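Week 2 — Showing the arm what you want

Last time we moved the arm by hand. You hold the wrist, the joints go soft, and you walk the arm through the job while it records. I love this way of teaching! You feel right away when a reach is awkward, and beginners get a decent demo on the first afternoon.

Today we switch to remote control in simulation. You drive the arm from your own desk with the Onu handset, and Sarkier logs joint angles and gripper state as you go. Start slowly. Line up over the bowl first, then go down — students who try both moves at once end up fighting the elbow.

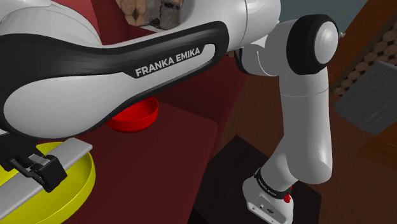

Fig. 1. Simulated arm, gripper over the yellow bowl, red bowl on the tabletop.

Look at how much of the view the upper link takes up, and how it covers one side of the red bowl. Switch viewpoints before you reach for anything under the arm. A policy trained on your demos can only use what its cameras give it, so check those views too.

For the lab, record 11 clean demos each. Pooled with the Fistdale set, that gives us almost 500, plenty for a first round of behavior cloning. Keep your pauses short, and throw out any run where you bumped the table. Upload to Onport by 3 p.m.

Questions to Margareta Sandu, or grab me after class.

2 comments · 11 shares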